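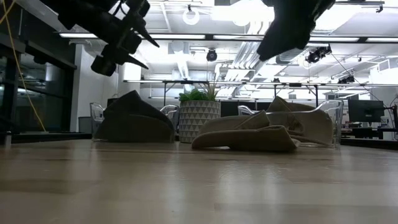

Fig. 5.1. Un plateau en bois clair, avec un bac en plastique transparent posé au fond.

Chapitre 5. Le bois bouge, et il faut faire avec

J'ai raté ma première table. Je le dis tout de suite, comme ça on est à l'aise pour la suite ! C'était en mai, j'avais collé mes lames un peu vite, puis vissé le tout sur un cadre bien rigide, et l'hiver suivant une belle fente courait presque d'un bout à l'autre. Mon vieux maître d'atelier, chez Vimitmont, a passé l'ongle dedans sans un mot (j'aurais préféré qu'il crie).

Le bois échange de l'humidité avec l'air toute sa vie, même coupé, même verni. Il gonfle et se rétracte surtout en largeur, très peu dans le sens du fil. Un vernis ralentit

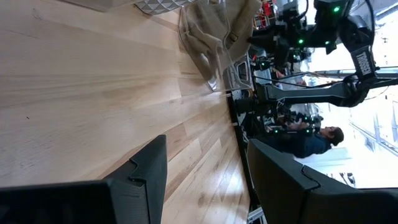

les échanges, il ne les arrête pas, et c'est là que beaucoup d'élèves se font avoir : ils vernissent le dessus, oublient le dessous, et le panneau se creuse. Moi, je passe le même nombre de couches sur les deux faces, et je laisse toujours du jeu aux fixations. Trous oblongs, taquets coulissants, peu importe, tant que le panneau peut respirer en largeur.

Reste la question du sens des cernes dans un lamellé-collé. Faut-il alterner cœur en haut, cœur en bas ? J'ai longtemps répondu oui les yeux fermés. Quand j'ai fait relire ce chapitre, j'ai reçu un avis contraire en marge :

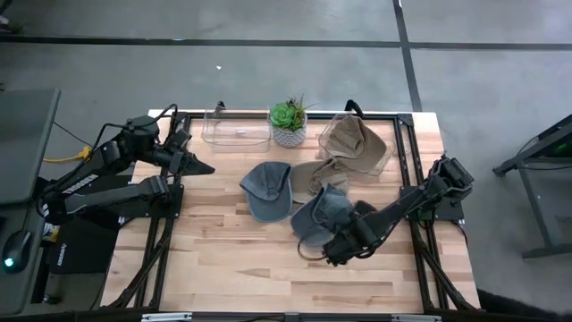
Leonidas Kalogeropoulos trouve que j'insiste trop sur l'alternance : avec des lames étroites et bien sèches, il choisit d'abord le plus beau parement, et il n'a jamais eu à s'en plaindre.

Bon, je lui accorde les lames étroites. Pour des planches larges, je garde mon habitude, et on va voir pourquoi dans la section 5.1, en commençant par la mesure de l'humidité. Sortez vos chutes, on en aura besoin.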